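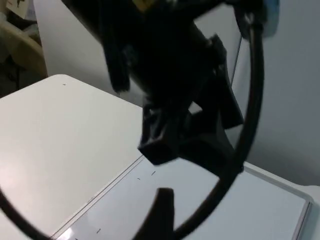 White board on the table, 22 October 2023.

1/ Bean notes for the year. I grew two kinds, Akomus and Witela, both pole beans, both from the Sudum seed swap.

2/ Akomus went in the ground in May. First sowing rotted. Second sowing came up in 7 days and never looked back.

3/ Witela was slower and shorter. It handled the dry spell better and I only watered it at the base. Leaves stayed clean until the end.

4/ Final count after shelling: 673 Akomus, 58 Witela. The Witela number is low on purpose — I ate most of them green and left one plant for seed.

5/ Drying: pods stay on the vine until they rattle, then a week indoors in paper bags. If a fingernail dents the bean, it goes back in the bag.

6/ After that I freeze them in a sealed jar for a few days to kill weevils. Let the jar come back to room temperature before you open it.

7/ Someone asked about Mac an tSaoi. I had a packet but it was old and only two came up. Rabbits got both. Will try again with fresh seed.

8/ Next year the Witela gets the sunny fence. Akomus can have the back — it climbs over everything anyway. I have extra Akomus if you want to trade for a bush bean.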